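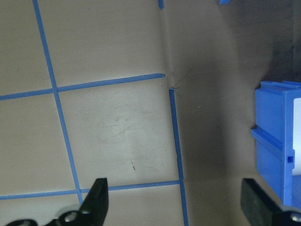

About Kumsa Calibration

Kumsa Calibration is an independent laboratory that checks and adjusts weighing equipment for small manufacturers, food processors, pharmacies and schools. We work on bench scales, floor scales, analytical balances and the test weights that go with them. We do not sell scales, and we do not take a commission from anyone who does.

The laboratory was started by Obsa Habte, who had spent the earlier part of a career servicing truck scales for grain elevators. The first customers were bakeries and a coffee roaster. Most of them owned one or two scales, none of which had been looked at after delivery. Bench scales for food production are still the largest part of our work.

What we calibrate

We accept electronic and mechanical weighing instruments with a capacity of up to 30 kg at the laboratory. Anything larger is calibrated where it stands. Analytical balances are also calibrated on site whenever the customer can arrange it. A balance that is moved after calibration may read differently in its new position, and the certificate describes the instrument only in the place where it was tested.

Test weights are calibrated by direct comparison against our reference set. We record the conventional mass, the uncertainty and the condition of each weight as received. Weights with visible corrosion or damaged adjusting cavities are returned with a note and are not adjusted.

We do not calibrate vehicle scales, crane scales, belt weighers or load cells removed from their housing.

How the work is done

Each instrument goes through the same sequence. It is cleaned, leveled, powered on and left to reach a stable temperature. For analytical balances the standing period is 12 hours, and for bench scales it is shorter and depends on the manual. We then run the tests for repeatability, eccentricity and error of indication, in that order.

Repeatability is tested with a single load placed on the receptor several times, with the zero checked between readings. Eccentricity is tested by placing a load at the center and then toward each corner of the pan. On a round pan we use positions at equal angles. Errors of indication are taken at increasing and then decreasing loads so that hysteresis shows up in the results.

Readings are taken before any adjustment and again afterward. Both sets appear on the certificate. Customers sometimes ask us to leave out the "as found" readings when they are poor. We do not do this. A quality manager who has to decide whether last month's product was filled correctly needs those figures more than the final ones.

If an instrument is within the tolerance the customer has given us, we do not adjust it. Frequent small adjustments make the history of a scale hard to read, and drift is easier to see in a record that has been left alone.

Records and software

Certificates are produced in Kendau, our record system. It holds the raw readings, the air temperature and pressure at the time of test, the reference weights used and the name of the technician. Customers can log in to download certificates and compare results from earlier visits. The comparison chart plots error against load, one line per visit.

Kendau was written in-house and replaced a set of spreadsheets. The spreadsheets are archived, and results from them can be supplied as PDF files on request. They cannot be shown in the comparison chart.

A second program, Dokon, handles reminders. It sends a notice when an instrument is coming due, based on an interval chosen by the customer. We will advise on intervals if asked, but the decision stays with the owner of the equipment. A scale used for every batch in a washdown area and a scale used now and then in a stockroom should not be on the same schedule.

Training

We run a short course on the daily checking of scales. It covers leveling, warm-up, the use and storage of check weights, and what to write in a log. Groups are limited to 6 people so that everyone can handle the equipment. The course is held at our laboratory or at the customer's site, and the next round opens in February.

No background in measurement is needed. Participants should bring the manual for the scale they use most, along with any check weights in regular use. Worksheets are supplied.

Location and handling

The laboratory is on the ground floor of the Tendano Building. The mass room is at the back, away from the street and the freight elevator, and has its own air handling. Visitors are welcome in the receiving area. The mass room is closed to visitors during measurements.

Instruments can be dropped off at receiving or shipped. Please pack the pan separately from the body, lock the transport screws if the model has them, and include the power supply. Many electronic scales are tested with the supply they are used with, and a substitute can affect the result. Write a contact name and the required tolerance on the intake form. Forms without a tolerance are held at receiving until we have reached the customer.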